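April, evening

Up at six. Cold in the kitchen, so I ran the heater for a while and then turned it off when the sun came around. The meter reads 507, up from where I left it at the start of the month, and I wrote it on the card inside the cupboard door.

The boxes from the Lolamdale house are still in the hall. I opened two before breakfast. One was all dish towels and the other was plates wrapped in newspaper, none of them broken. I put the plates on the low shelf and moved the baking pans up. The newspaper went in the recycling, except for one page with a recipe for lentil soup that I want to try.

Walked to Tivell for bread and stamps. The line at the counter was long. Stamps for the change of address cards, and I bought 26, which should cover everybody and leave a few over. Got rained on coming back.

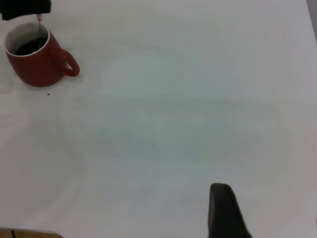 I have gone back to drinking from one mug all day and washing it at night. When everything was packed I had no choice, and now that the cups are out I find I don't want the others. It saves a sink full of dishes. The red one is the best of them for this. It is white on the inside, so I can tell how much is left without picking it up, and the handle is a full loop that takes my whole finger. The tall green one from Irport is too narrow to get a sponge into and I may give it away. I have cut the sugar down to one spoon and will see if I can drop it altogether by summer.

After lunch I did the address cards. My hand got tired and the last few are not very neat. Then the phone company, on hold for a long time, and they say the line will be moved over next week. The deposit on the old place has come back, all but 100 for cleaning the oven. I thought that was high but I am not going to argue it.

Tried the soup. Needed more salt and a longer time on the stove. There is enough left for tomorrow.

Still to do: shelf paper, the box of lamps, call about the gutter. Bed at ten.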